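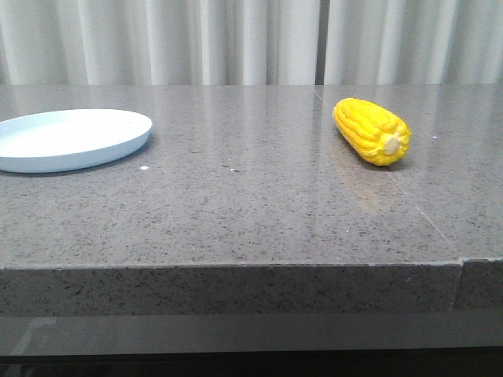
Gray speckled counters — do you regret yours?
Kitchens & Surfaces > Countertops
12 replies, 231 views

mituvitz_mom
We're redoing the kitchen this September and I'm stuck between a gray speckled stone like this one and plain white. My sister has the gray and I love it in her house, but she has no kids and I have two who leave play food on every flat surface I own. Does the speckle hide crumbs or does it just make me think the counter is clean?

Szulc60
It hides them, which is the problem. Dark crumbs vanish in the black flecks and you find them with your elbow. Pale ones you can still spot if you bend down, there are a few near the plate in your picture.

grimambridge_gal
Disagree with Szulc! I've had gray for years and I like not seeing every grain of salt. I wipe it all down at night anyway, so who cares what's hiding at 2 in the afternoon. My white one in the old house made me crazy (coffee rings, turmeric, you name it).

kemetti
My question is the shine. That yellow corn is throwing a reflection right down into the stone, and you can see the light from the curtain too. Pretty, but in my kitchen a glossy top shows every streak from the dishcloth. I'd ask for a honed sample before you sign anything.

mituvitz_mom
Ha, the corn. It goes with a whole basket of vegetables that I pick up every single evening. Hadn't thought about honed though — does it stain more?

kemetti
Mine takes oil marks if I leave them. I seal it and move on.

Szulc60
Honed is worse for a family kitchen, sorry. Stay polished and buy a decent microfiber cloth. Dry it after you wipe and the streaks are gone.

grimambridge_gal
Okay, THAT I agree with. Also get a big sample, at least 12 inches, and leave it by your window for a couple of days. The tiny squares tell you nothing.

mituvitz_mom
Asking for the big one tomorrow. Will post it next to the cabinet door when it gets here.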